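Wistura's rulebook and the bag problem

I spent Thursday reading the new handling guide from Wistura, all 83 pages of it, and I came away less convinced than when I started. It covers two-arm packing cells, the kind we run at Vedside, and it wants every task written up the same way: start state, allowed contacts, end state, pass or fail.

Fine. I like a form as much as anyone. But the guide was plainly written around boxes, and our job is snacks into a paper bag.

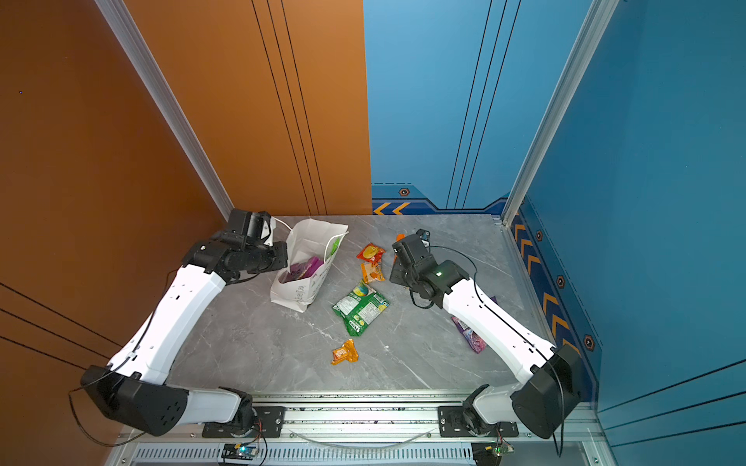 2 min read

A box has a top. A paper shopping bag has an opening that goes wherever the bag goes, and the bag can end up on its side. Section 4 says the container "shall remain in its nominal pose." Whose nominal? If the bag is tipped over with a snack already in it, is that a failed run, or a run that still has work left in it? The guide doesn't say. I looked twice.

Then there's the pass mark. Wistura asks for 85 percent over 1,000 cycles, which sounds strict until you notice that each site gets to decide what a cycle is. Dekker counts one per item. Zulledden counts one per full bag. Put those in the same table and you've learned very little, though I'm sure the table will look nice.

The rule I'd keep is the dull one about holding the container with one arm while the other picks. Even there I'd want a limit on how hard you can press on paper, and I'd want it in writing before January.

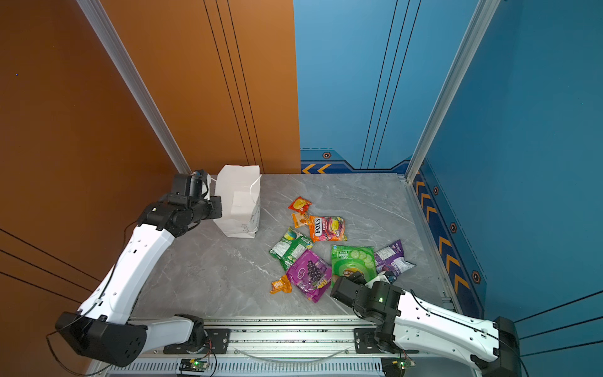 Marit wrote in to say I'm being unfair, that a loose standard gets people to sign on and you can tighten it in the next version. Maybe. I've seen a few next versions, and they mostly had longer glossaries.

We'll fill in the forms anyway. I've added a line at the bottom of ours for bag position at start and end, which the guide neither asks for nor forbids.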